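Keeping the ferns clean: a year of small-scale tissue culture

I started growing ferns from spores in jam jars and moved on to proper tissue culture when the jars kept going mouldy. Most of what I know came from Meenakshi Agarwal, who ran the micropropagation benches at a nursery called Nigam before she retired, and who still answers my emails within the hour. 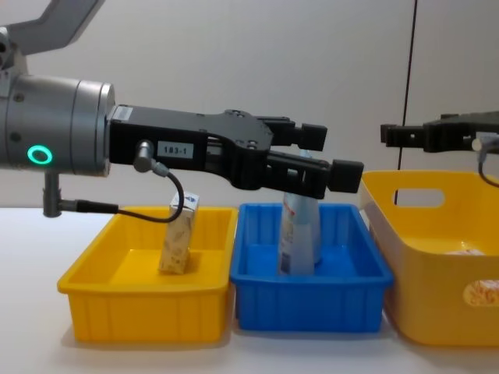 The plant I have spent most time on is a Boston fern, an old one with narrow fronds that I was given as a division. I wanted more of it without cutting the parent up again. Ferns like this put out runners, and the tips of the runners can be cleaned and put into culture. They grow into a clump of tiny shoots, which you split and split again.

Cleaning is where I lost most of my material. Runner tips sit on or in the compost and carry everything that lives there. My first method was ten minutes in diluted household bleach with a drop of washing-up liquid, then three rinses in sterile water. Nearly all of those jars grew a white haze by the end of the first week. Going up to twenty minutes cured the haze and bleached the tips as well, and they never grew.

Meenakshi's advice was to leave the bleach alone and change the mother plant. I moved it to a dry shelf, watered only from below and let the runners hang over the side of the pot in the air. After six weeks I took 16 tips from the hanging runners and gave them twelve minutes. Eleven stayed clean and nine of those grew. I haven't changed the method since, apart from adding a quick dip in alcohol first.

For medium I use Murashige and Skoog at half strength with sugar and agar. Full strength gave me darker growth and brown roots. I tried a little cytokinin to push the shoots along, and it did, but the clumps came out glassy and fell apart when I picked them up. Without it they are slower and much sturdier. I have stayed with no hormone at all for this fern, though I gather other kinds need some.

Mamta Vashisht asked in February what I use for a clean space. It is a still-air box made from a clear storage tub with two arm holes. I wipe it down, wait a quarter of an hour and move slowly. A flow hood would be better and I don't have the room for one.

Weaning them into compost is the other difficult part. Fronds grown in a jar have hardly any waxy coating and dry out very fast. I wash off every bit of agar under a lukewarm tap, plant into damp sieved compost with a little perlite, and keep the tray under a lid. The vents stay shut for ten days, then open a crack, then halfway. The old fronds usually die back. If the crown is green I leave it alone and new ones come up in about a month.

Umesh Garg skips the compost at first and uses plugs of damp moss. He has sent me a bag to try. My worry is that moss brings in its own spores and I'll end up growing something else.

Next on the bench is a maidenhair, from spores this time, sown straight on to agar. The spores are sieved and in a paper packet in the fridge. I also need to relabel the older jars, as the pen has rubbed off several of the lids and I am no longer sure which were the half-strength ones.

Posted May 19, 2023

Recent posts
Agar or gellan gum for fern spores
Still-air box: sizes and arm holes
Scale insects on the mother plants
A visit to Jyoti Kandpal's fern house
Pressure cooker times for small jars

Contact | Copyright Mamta Sisodia | Back to top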